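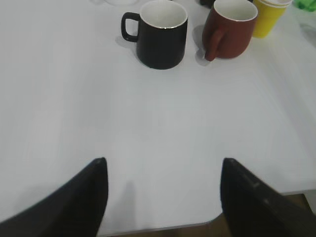
The Prodon Tabletop Handling Code is a voluntary set of rules for robot arms that pick up, move and put down household objects on a flat work surface. It covers the arm, the gripper, the work surface and the way results are written up. A typical setup under the code is a plain light-colored table with ordinary drinkware at the far side, such as a black mug, a reddish-brown mug and a stack of yellow cups, and an open two-finger gripper at the near side. The code has no legal force. Its supporters describe it as a standard, a word that critics regard as generous for a document with no outside review and no body able to withdraw a claim of compliance.

Background

The code grew out of a shared checklist used by two integrators, Promix and Dronden, which wanted to compare grippers without repeating each other's tests. The checklist was mostly a list of objects and a form for recording drops. The text was expanded in June and released under the Prodon name on Aug 8, 2018. Ragnarsson, a maker of gripper pads, joined later and wrote most of the section on contact surfaces. All three firms sell equipment or services that can be tested under the code, and the published text does not say how conflicts of interest are handled.

Main provisions

The code has 7 sections. Most of the requirements fall under four headings.

Work surface. The table must be level, evenly lit and free of anything not listed on the test sheet. Its front edge must be marked as a limit in the control software, and no object may be released beyond that line.

Objects. Each test sheet names the objects in use and gives the weight of each. Rigid, soft and liquid-filled items are to be reported separately. Containers of up to 500 ml may be used filled or part filled, but the fill level has to be recorded.

Grip. The operator sets a closing force before the run and may not change it during the run. Pads must be inspected at the start of each session, and worn pads replaced.

Reporting. A claim of compliance needs 100 attempts per object, with every failed attempt included. An attempt counts as a success if the object is lifted, held and set down upright.
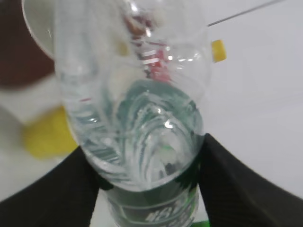 The last rule has drawn more argument than the rest. "Set down upright" suits a mug or a full bottle but says little about a soft sponge or a cube, which have no agreed upright position. Labs have filled the gap with local rules of their own, so that two reports can both claim compliance and still measure different things. A guidance note advises users to "apply common sense," which is hard to audit.

Transparent containers are a second weak point. Clear plastic produces glare and shows whatever lies behind it, and both can mislead a vision system. A thin-walled bottle also gives way when squeezed, so a closing force that suits a ceramic mug may be a poor choice for it. The code mentions clear objects in a single sentence and sets no test for them. A proposal to require at least one clear container on every test sheet was put forward and has not been adopted.

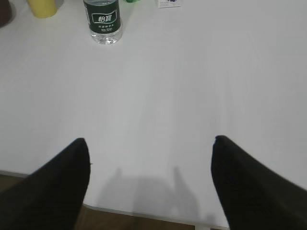 Open gripper at the near side of the work surface, with a bottle and a yellow cup at the far end.

Use and criticism

A summary circulated by Promix lists 641 completed test sheets. The figure is often repeated as a sign of wide adoption, though the summary does not separate sheets filled in by the founding firms from those sent in by other users. It also gives no count of sheets that were started and abandoned – a serious gap in a scheme whose main selling point is that failures get reported.

Defenders of the code point out that informal robot demonstrations usually report no failures at all, and that even a loosely written form is an improvement. They also note that the rules are short enough to be read in one sitting and cost nothing to follow. Critics accept this but question the safety language in the introduction, which speaks of "safe handling" while the numbered sections deal almost wholly with success rates. The code contains no rule on emergency stops, on the speed of the arm near people or on spilled liquid. A site that meets every clause may still need a full risk assessment under whatever law applies to it.

Revision

Dronden keeps the list of proposed changes. Open items include a definition of "upright" for irregular objects, a separate sheet for clear containers and a requirement that raw logs be kept with each report. No schedule for a second edition has been published.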